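Start with the snacks: how a small packing firm planned its first robot

The spreadsheet began as one tab called "arm". By April it had grown to 6, and the arm itself was one of the smaller worries on it.

Farah Entili runs operations at Tridlow, which makes up gift and snack boxes for offices, hotels and the odd wedding. It's cheerful work, and fiddly too. A box might hold a bag of nuts, a jar, two kinds of biscuit and a tall tube of crisps, and next month's box will hold something else entirely. For years that variety was the reason the firm gave itself for leaving robots to the car makers. Then a trade show and a long train ride home changed Entili's mind, and what followed is one of the nicest pieces of equipment planning I've come across in a business this size.

She didn't ask for quotes first. She asked the packing team to keep a plain diary of what they picked up, how they held it and what got dropped. Anything tall, round and smooth came up again and again. Tubes and cans roll, they get stood on the wrong end, and they arrive lying every which way. If a machine could manage those, the team reckoned, the rest of the line would breathe a bit easier.

So that became the test. Entili sent the same crate of products to two suppliers, Karura and Agarwal, and asked each to set up an arm and work through it while her team watched. No polished demo parts, no specially made trays. Just the stock, scuffed labels and all.

I went along to one of the sessions and would happily have stayed all day. It's a real pleasure to see people who know a job by hand stand next to a machine and start swapping ideas about it. Within minutes the packers were asking whether the fingers could be changed, what the tips would cost to replace, and who would do the replacing.

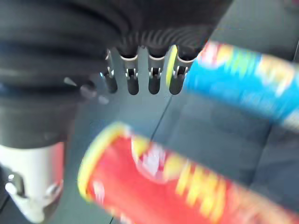 Cherry Mae Marquez reckons most small firms get the order of spending wrong: they fix on the arm, haggle over it for weeks, and then find there's nothing left for the gripper, the guarding or the training. Her advice to Entili was to price the gripper first and treat the arm as the thing that carries it about.

It was good advice. The gripper line on Tridlow's plan has its own tab now, with a row for every wearing part and a column for how long each takes to arrive. Entili is especially fond of that column. A spare that costs very little but takes weeks to come can stop a whole line, so the plan puts a box of spares on the shelf from the first day and counts it as part of the purchase.

Floor space gets a tab as well. So does power, and so does what she calls "the dull stuff": insurance, a risk assessment, a new lock for the cupboard where the controller will live. Software is in there too. Tridlow already uses a stock system called Flulto, and getting the arm to read from it was quoted separately by both suppliers, at prices far enough apart that Entili rang each of them to check they'd understood the question. One hadn't.

My favourite tab is the one for time. Every new product has to be shown to the machine and tried out, and someone has to be paid while that happens. Tridlow carries up to 300 products over a year, so the plan sets aside an afternoon a week for it and names two packers who'll be trained to do the work. Both asked for the job! They'll have a pay rise with it, and that's on the sheet too, in the same column as the bolts and the cabling.

There is a rent-or-buy question still open. Renting costs more over the full term, but it would let the firm send the arm back after its first busy season if the figures don't stack up. Entili leans towards renting the arm and buying the gripper outright, a split that Agarwal was willing to write up and Karura is still thinking over.

The crate of test products, meanwhile, has gone back and forth so often that the lid has needed a new hinge. Entili has added it to the budget, under dull stuff.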